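Sorting the odds and ends: Karkthorpe group puts robot arms to work on a repair shop's wire drawer

A repair shop in Karkthorpe has lent its least popular job to a pair of robot arms, and the people running the trial say the machines are not yet quick enough to keep it.

The job is sorting offcuts and leads. Anyone who has worked behind a counter where kettles, lamps and radios come in for mending will know the drawer in question. Short lengths of wire go in at the end of each job, and after a few weeks they have knotted themselves into one lump. Someone then has to pull them apart, decide what is worth keeping and put each piece in the right basket.

Flidmont Repairs, which has been on the same site for more than a decade, handed over a box of mixed wire in February. The trial is being run under the name Hisier, and it will carry on until the box is finished or the money is, according to Teresa Nogueira, who leads it.

"People ask me when a robot will do the ironing," she said. "I would like one that can pick up a single piece of wire when there are ten others lying on top of it. We can do that some of the time."

The work is done on a small walled-in floor with baskets at the back. The arms take wire from the heap and carry it over to a basket. A person watches throughout and can stop both arms with one button.

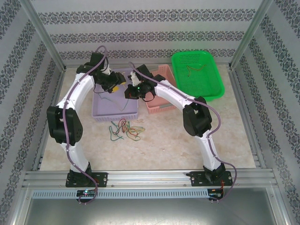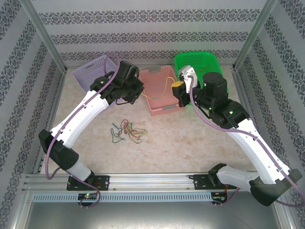
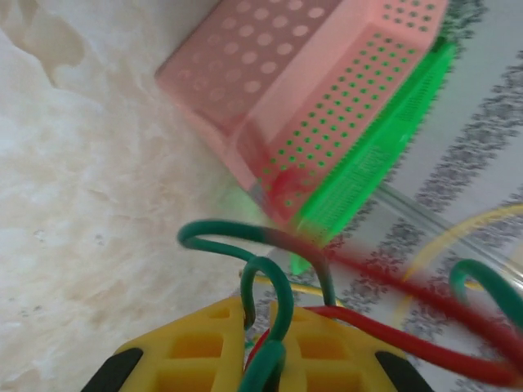

Household and Workshop Automation Team, Ververidis Institute, Karkthorpe

Wire is awkward for a machine in a way that a cup or a box is not. A cup is the same shape wherever you put it down. A wire bends when it is touched, springs back when it is let go and catches on its neighbours. Pull on a red one and a green one may come too.

Nogueira said the team had first tried the task with one arm. It could lift pieces that were lying by themselves but tended to drag the rest of the heap across the floor. A second arm was added so that one could hold while the other pulled, much as a person would use two hands.

So far the arms have made 212 recorded attempts at taking a piece from the heap and getting it into a basket. The team counts an attempt as good only if one piece is moved, it ends up wholly inside the basket and nothing else is knocked over. By that measure 68 were good. Many of the others got part of the way, with a wire left hanging over a rim or dropped short.

Coralie Pirihi has worked at Flidmont's front counter for six years and used to do the sorting herself in quiet spells. She was asked to do the same task by hand so that the team had something to compare against. She cleared 40 pieces in less time than the arms needed for their first three.

"I wasn't racing it," she said. "I had the radio on. But you do see how much your fingers are doing without you thinking. I give it a bit of a shake and half of them fall out. It doesn't know to shake."

Shaking has been discussed. Nogueira said it was on the list, along with a gentler grip for the thinnest wires, some of which slip out between the fingers. Pieces with a connector on the end have proved easier, as there is something solid to take hold of.

The baskets have been a problem of their own. They are light plastic ones with holes in the sides, of the type sold for kitchen cupboards, and wire ends poke through the holes and snag. They also slide or tip if an arm leans on them. The team has considered heavier bins with smooth sides but decided to stay with the baskets for now. Flidmont uses similar ones, and the point is to find out what happens with the things a shop has already got.

The same reasoning applies to the wire. Most earlier tests at the institute used new lengths cut to match. The Flidmont box has stiff pieces, limp pieces and a good many that have been bent round a screw and kept the hook.

Household chores are the longer aim. Untangling a charging lead from a bag of others is close to what the arms are doing now, and so, the team argues, is threading a cord back through a hood or drawing a sock out of a tangle of washing. None of those has been tried. Pirihi said she would settle for something that could do Christmas lights.

The shop has no plans to buy a machine. Its owner agreed to the loan of the box on condition that it came back sorted, by whatever means, and the team expects to do the last part by hand. A kilo of mixed copper offcuts fetches very little as scrap, and the useful pieces save the shop only small sums over a year. A pair of arms would have to do several other jobs as well to earn its place on a bench.

Speed is the other obstacle. The arms move slowly by design while a person is close by, and they pause before each grip to look again at the heap – a wire that has shifted even slightly may no longer be where it was a moment ago. Cutting out some of those pauses is the next piece of work.

The team wants to reach 1,000 attempts before it changes the grippers, so that the old and new versions can be fairly compared. Results will be posted on the institute's noticeboard page as they come in, including the failed attempts.

Shops and households in Karkthorpe with tangled leads they can spare are invited to leave them at the Flidmont counter during opening hours. Plugs should be cut off first. Batteries, fairy lights with glass bulbs and anything still attached to an appliance cannot be accepted.

Posted March 23, 2022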